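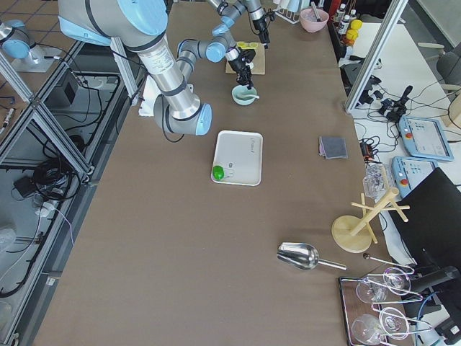 Why did one arm at the Flamham kitchen cell keep moving after the stop button was pressed? The stop signal reached the first arm right away but sat waiting in a software queue before it got to the second, so that arm carried on for 700 milliseconds longer than it should have.

August 6, 2020. The Pendon project has put out its full write-up of the fault, logs and all, and it's a terrific read if you care at all about how two arms share one table. No person was touched and nothing on the table was broken. The cell was down while the crew at Flamham worked through it, and it's now back to slicing lemons and moving bowls with the fix in place.

The task in progress was the drinks routine, the one Pendon has been building up since last November. One arm does the cutting board work while the other handles bowls and utensils, and they pass through each other's space constantly. That shared space is the whole fun of the project (watching a pair of big industrial arms fuss over a piece of fruit never gets old!) and it's also why a late stop matters so much. If one arm freezes with its gripper over the board and the other is still following a path that assumes its partner has moved away, you have the makings of a collision.

It came close. An operator saw the bowl arm start its reach early and hit the red button on the nearest pendant. The board arm stopped as designed. The bowl arm finished a good piece of its reach, passed its partner's wrist with a small gap, and then stopped too.

Each arm has its own teach pendant with its own button, and each button is wired straight to its own arm. Pressing either one is also supposed to stop the other arm, and in this cell that second message was going through Sandu, the coordination software Basik supplies for paired arms. Sandu was meant to pass it along within 40 milliseconds. Most of the time it did. When the log writer was busy saving a large file, though, the stop message lined up behind it like everything else.
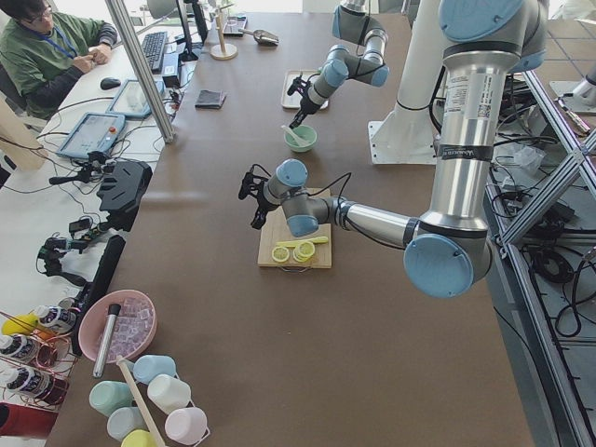
One operator from another site wrote in to the project's mailing list within hours to say that the same lag had shown up there during a glass-handling run, had been put down to a slow reaction by the person at the desk, and was never reported. The message went on to ask whether any stop should pass through software at all when a length of cable would do the job.

Pendon's reply was a cheerful and complete agreement. The fix at Flamham is a hardwired link between the stop circuits, so either button now cuts both arms together and Sandu only gets told about it afterward. Basik has moved the stop message out of the queue as well, and that update is going to every site that uses the software, including the ones that already have a hardwired link. I love that both were done. It would have been easy to ship the patch and call it finished.

The testing got the same treatment. The old acceptance check pressed the button while both arms were sitting still or moving slowly, with hardly anything being recorded, so the queue was always short and the result always looked great. The new check is run in the middle of real work.

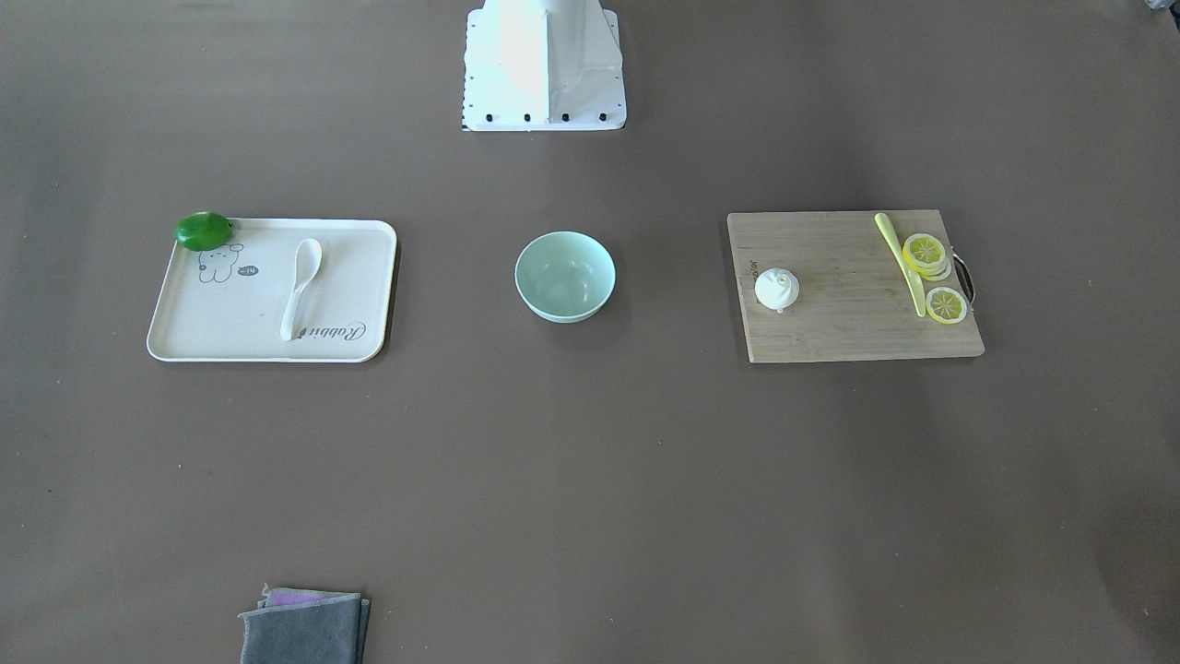
It covers cutting, picking up, setting down and the crossing moves in between, with every camera saving at full rate and the log writer as loaded as the crew can make it. The button is pressed at a point the arms' program doesn't know about, first on one pendant and then on the other, and the stopping time of both arms is taken from the drives themselves and kept apart from Sandu's own records. Flamham repeats it at the start of each working session. The results go up with the rest of the project data, good or bad.

There's one loose end. The early reach that made the operator press the button in the first place has its own cause, and that part of the write-up is still thin. The team suspects a stale position for the bowl, left over from the previous run, and has set the arms to take a fresh look at the table before each crossing. It makes the routine slower, and the crew say they'd like the speed back once they can explain the bad position properly.

Sites running Sandu with paired arms should install the update and check how their second stop is wired. The test script is in the Pendon download, in the same folder as the logs.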